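3.2 Footwear on shared work surfaces

The household diaries described in Section 3.1 showed that shoes are handled in more rooms than the hallway. Of the 300 households that returned a complete diary, 171 recorded at least one occasion on which a shoe was placed on a table, desk or counter. The reasons given were ordinary ones: threading a new lace, cleaning a sole, pulling out an insole, or checking a stain under better light. We had expected such entries to come mainly from homes with children, but adults living alone reported them as well, and often in more detail.

For this reason the handling study was set up on a table and not on the floor. Floor handling is covered by the earlier Greltent survey, where participants sat on a low bench and worked with the shoe between their feet. That arrangement suits putting on and taking off. It is less suited to the slower tasks that interest us here, in which the shoe has to be turned and held still while something is done to its upper. The table also gave us a fixed edge against which the direction of the shoe could be judged.

The table surface was kept free of mats, trays and paper. In the pilot work at Herwood we had put a sheet of newspaper under each shoe, as many diary keepers said they do at home. The paper slid with the shoe and tore at the heel, and two of the position codes could not be applied with any confidence. We removed it for the main study. A light, plain surface has the further advantage that the outline of a dark sole is easy to follow -- a point that mattered more than we had foreseen when the coding began.

Shoes were entered in the study one at a time. Each was given a start position from a short list, and the position was coded again when the task ended. We use "lengthwise" for a shoe whose long axis runs from the near edge of the table toward the far edge, and "crosswise" for one that lies parallel to the near edge. Shoes lying at an angle between the two were coded "oblique" without further division. Figure 3 gives a lengthwise case.
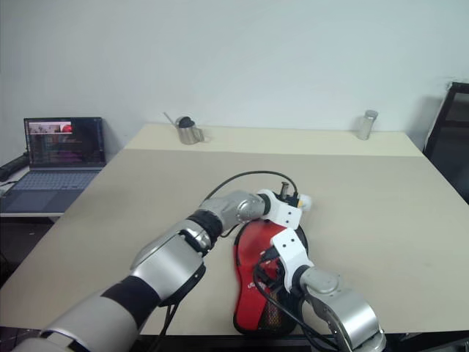

Figure 3. Red shoe with black sole and trim, lengthwise on the table.

The lengthwise position leaves both sides of the upper open to handling, and this has consequences for how the shoe is steadied. In the crosswise position one side faces away and is usually reached over the top, so that pressure falls on the tongue and the lace area. Soft uppers give way under that pressure and the shoe rolls. In the lengthwise position contact can be made from the left and the right, and the sole tends to stay flat. The difference was clear in low shoes and much weaker in boots, whose shafts offer a convenient place to hold in either position.

Color was recorded for the upper, the sole and the trim separately. It plays no part in the handling measures, but it affected the coding in a practical way. Where the upper and the trim were close in color, coders disagreed more often on whether contact had been made with the body of the shoe or with the border near the sole. Strong contrast, such as red against black, gave few disagreements. Printed marks on the upper were also noted by side, as they provided a simple means of telling whether a shoe had been turned over or around in the course of a task.

After exclusions, 139 trials remained for analysis. Trials were excluded if the start position did not match the list, if the shoe left the table, or if the lace had come undone in a task that did not involve the lace. The last rule was added after the first round of coding in November. A loose lace changes the task more than one might suppose: it is dragged under the sole, it marks the end of the shoe as active when it is not, and it draws attention away from the part being handled. Rather than correct for this we left those trials out.

Each remaining trial was coded on 3 measures: first point of contact, change in position, and whether the sole stayed in contact with the table. First contact was divided into toe, middle, heel and opening. The coding sheet was adapted from the one used in the Vaher storage study, with the categories for stacking and pairing removed. Pairing would be worth returning to. Diary keepers often wrote that they worked on both shoes of a pair in turn and kept the second one close by, and a study limited to single shoes cannot say whether the second shoe is used as a support, as a model to compare with, or is simply waiting. We plan to take this up with the Pleduvel material, in which pairs were kept together throughout.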